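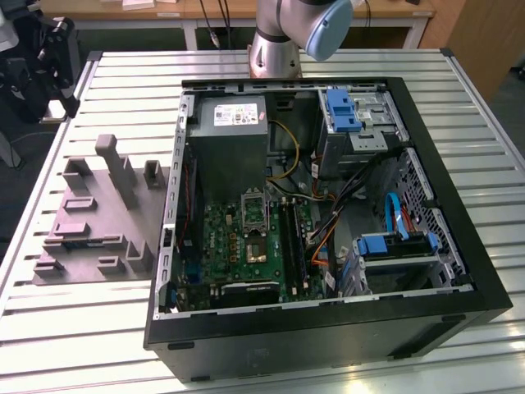

Who Gets to Speak at Trilla? A Report on Campus Posting Rules
Manuela Pace and Wen-hsiung Liao
Civics and Public Life project, Feb 24, 2022

Why we picked this

We both walk past the posting wall outside the Lombardi Library every day, and in October we noticed that a flyer for a debate on rent control had been taken down with a sticky note left in its place: "Not approved." Manuela knew the person who had put it up, and he had no idea that flyers needed approval. Neither did we! So we went looking for the rule, and that turned into this project, which got a lot bigger than we planned (and a lot more fun).

What the rule says

The posting policy at Trilla College is 12 pages long. Most of it covers tape, paper size and fire exits. The part we care about is section four, which says that any printed material must be "suitable for a diverse community" and stamped by the Office of Student Life before it goes up. There is no definition of "suitable." There is no deadline for the office to answer, and no way to appeal if the answer is no.

Our instructor, Tiziana Parisi, told us to read it next to the college's own statement on free expression, and wow, they do not match. The statement promises that students may "express unpopular views without prior permission." A stamp is prior permission. We read both documents out loud to each other twice to be sure we weren't missing something.

Trilla is a private college, so the First Amendment doesn't directly bind it the way it would a public one. We got this wrong in our first draft and had to rewrite two sections. What matters more for a private school is what it has promised its students in writing, and whether it keeps that promise.

What we did

We asked the office for its records of flyer requests for one school year and got them after three weeks. There were 200 requests. Of those, 23 were turned down. We sorted the refusals by the reason written on the form:

Wrong size or missing contact name: 11
Event already over: 3
"Not suitable": 9

The nine were the interesting ones. Five were about elections or local ballot questions, two were about religion, one criticized the dining contract, and one was a poetry night with a swear word in the title. We could not find any pattern of one political side being refused more than the other, and we want to be fair about that. The trouble we see is with the word itself, which lets whoever is holding the stamp that day decide.

We also talked to Gianni Orlandini, who runs the student paper, the Kandano. He told us he stopped asking for stamps and just hands out copies at the door of the dining hall. Mulugeta Lemma from the Office of Student Life gave us a whole hour, which was generous, and explained that the stamp was brought in to stop outside businesses from covering the wall with ads. That seems like a real problem to us, and a pretty easy one to solve without reading anybody's opinions.

What we would change

Drop "suitable" and list the things that are not allowed, such as threats and commercial ads. Let students post first, with a name and a date on the flyer. If something is removed, send the person an email within two school days saying why, and let them appeal to someone outside the office.

We sent these ideas to the student senate, and they are on the agenda for its next meeting. We'll both be there, and we've already asked for a spot to speak.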